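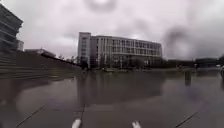

High water in front of the building, under a gray sky.

Questions people ask me about the Tarnotness vigil

What is it, exactly?
We stand outside the town hall with signs and a petition for writers and journalists who are locked up for what they wrote. I started it with my friend Griet Wouters – we had one folding table and a thermos!

When do you meet?
Every Friday at noon, for an hour. The next one is 15 December 2023, and yes, we're there in the rain too.

Do I have to be a member?
Nope. Just walk up. Jozef Van der Linden usually has the spare signs (ask him for a light one, the big ones are murder in the wind).

What does the petition ask for?
It asks our lawmakers to raise 13 prisoners' cases by name whenever they meet officials from the countries holding them. We had 205 signatures by the end of August, and I'd love a lot more.

Can I sign if I don't live here?
Sure! Put your home town next to your name and we'll keep those sheets in a separate pile.

Do you have a permit?
We give the city notice ahead of time and Henk Van Wijk keeps the letter on him. If an officer has a question, please send them to Henk.

What if somebody yells at me?
It happens now and then. I say "have a nice day" and go back to handing out flyers. Please don't argue or film people.

Can I bring my kids?
Please do. Mine color in the postcards we mail to the families.

Where does the money go?
Stamps and printing, mostly. Flyers cost us 70 euros last time, and Jihad Semaan can show you the receipts if you're curious.

Who do I talk to about translating?
Cor Postma. We're short on Arabic and Turkish readers right now, so if that's you, come find him at the table.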